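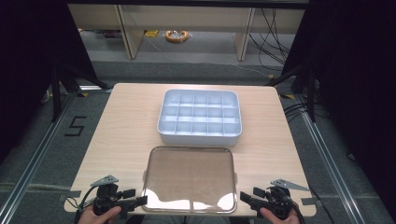
Do I need a lawyer to file a claim in the Fino settlement?
Most claimants can file on their own, though anyone whose deposit dispute also involves an eviction or an injury should talk to a lawyer before signing the release.

Section 4. Filing a claim through the Wukik portal

This section covers claims by former tenants in Lambert v. Fino. It assumes you have your notice letter and have decided to stay in the class. If you haven't decided, go back to Section 3. Submitting a claim form ends your right to sue Fino over the same deposit, whatever the cheerful green banner on the portal may suggest.

Before you start

You will need the notice letter, your lease or any paper showing the address and the dates you lived there, and proof of what you paid. A bank statement is fine. The portal says filing takes "just minutes." Allow an hour.

Creating your account

1. Go to the web address printed on your notice letter. Type it in yourself. Don't use a search engine, and don't follow a link from a text message.

2. Select "I received a notice" and enter the claimant number. Leave out the hyphens.

3. Enter your name exactly as it appears on the letter, even if the letter has it wrong. You can correct the spelling in step 7.

4. Choose a password and write it down. Resets are supposed to arrive by email right away. Ours took 20 hours.

Note: If your claimant number is rejected, try it once more and then call the administrator. After a third wrong entry the account locks, and the lock screen doesn't tell you how to get out.

Completing the form

5. Under "Property," pick your building from the list. Lastodero Court appears twice. Tenants of the older building should pick the entry with the street number.

6. Under "Amount paid," enter the full deposit, including any pet or key deposit. The form fills in a suggested figure taken from Fino's own records. Treat it as Fino's opinion. Efua Adjei, who checked forms at our October filing night, compared 34 of these suggested figures with tenants' bank statements and found 13 that were too low.

7. Under "Corrections," fix your name and give your current mailing address.

8. Upload your documents one at a time. The "upload all" button accepts several files and shows a check mark, but on two of the accounts we tested it kept only the last one. Open each file from the list afterward and look at it.

9. Choose how you want to be paid. The portal preselects a prepaid card. Read the fee table linked underneath before you leave it that way -- a paper check has no fee and is the last choice on the menu.

Caution: The box marked "I agree to the terms" covers two things, the portal's terms of use and the release of your claims. There is one check box for both. Open the release and read it before you check anything. Paragraph 6 describes what you are giving up.

10. Select "Submit." Wait for the page with a confirmation number, then print it or save a copy. The words "Claim saved" don't mean the claim was filed.

After you file

11. Log in again a week later. The status should read "Received." If it still reads "Draft," repeat step 10.

12. If you get a deficiency notice, answer it in writing by the date it gives and keep a copy. A phone call doesn't count as an answer, no matter what the person on the phone says.

13. Keep your original papers until you have been paid and the payment has cleared.

What to expect

The summary on the portal's front page mentions payments of up to 53 percent of each deposit. "Up to" is carrying a lot of weight there. The fund is a fixed amount, attorney fees and the administrator's bill come out first, and what remains is split among everyone who files a valid claim. Kirsty Laing, who wrote this guide's section on objections, asked the administrator for a low estimate as well and was told one wasn't available.

Payments can't go out until the judge grants final approval and the time for appeals has run. The portal gives no date for either. For how to object or attend the hearing, see Section 5.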